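Magazine > Home Workshop > Surfaces and Storage

The Worktable as a Kitchen Tool
By Jean Baxter

A butcher-block top is a stack of wooden strips glued edge to edge and sanded flat. It moves with the seasons, takes a knife mark and can be resurfaced several times before it gets too thin to be worth the trouble. On dark metal legs it costs less than a fitted counter and can be carried out of the room by two people. For a dry-goods station, where beans are sorted, oats portioned and containers wiped between jobs, it is close to the right answer.

The weak point is water. A laminate counter will tolerate a damp sponge left overnight. An oiled wood top will not. The sponge holds moisture against the grain, the fibers swell, and the result is a gray oval that has to be sanded out. The Ploneo bench guide, which I used when I set up my own table last July, recommends a food-safe mineral oil in 3 thin coats, with the excess wiped off each time. I found 2 enough for the underside. The underside does need finishing. A top sealed on one face only will take up moisture unevenly and cup.

Fasteners matter as much as the oil. The top should be held to the crossbars with slotted brackets or oversized holes so the wood can move across its width. Screws driven tight through round holes will hold it still for a year or so, after which something splits.

Layout comes next. A long table used for small items fills from the edges inward, and a portioning job needs clear space in the center. Plastic bowls are the usual choice for this work because they are light and stack when empty. Color is useful if it is assigned. One color for unsorted goods, one for sorted, one for discards and one for tools is a workable code. It stops being workable as soon as a bowl is borrowed for something else.
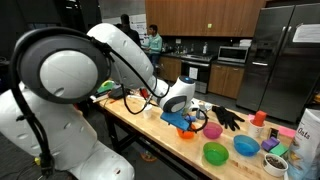
Four colored bowls grouped on a butcher-block top, with sponges, cups, a white bowl of dark brown beans or grains, and a bag of oats.

Sponges can follow the same code. Colored cellulose sponges are sold in mixed packs, and the practical rule is one color per task, with the wet ones kept off the wood. The Saludo rack is a bent-wire shelf that clamps to a table leg and holds sponges on edge over a drip tray. The clamp is sound. The tray is too shallow and needs to be emptied more often than the instructions suggest. A sponge stored flat dries from the top only and will smell within days.

Gloves should be laid out flat after washing, fingers straight, and turned once. Hung by the cuff they collect water in the fingertips.

Dry goods need less attention than people give them. Whole beans keep well in any closed container away from heat. Rolled oats are more sensitive, as the flattened grain exposes more surface to the air. A tall paper or film bag is fine for transport and poor for daily use, because it gets harder to close as it empties. I decant into Jilier canisters, which have a flat gasket and a straight wall that a scoop can follow to the bottom. The lids are not interchangeable between sizes.

For measuring, small cups are quicker than a scale if the quantity never changes. My breakfast portion of oats is 54 grams. I weighed it once, marked the level on a cup and have not needed the scale for it again. Beans vary too much in size for this to work well.

The Nirurport table I use is listed in the catalog under part number 3484 and ships with the legs detached. Assembly requires a hex key and a level. Check the level again after a month, when the feet have settled, and retighten the crossbar bolts at the same time. Oil the top when a drop of water no longer beads on it.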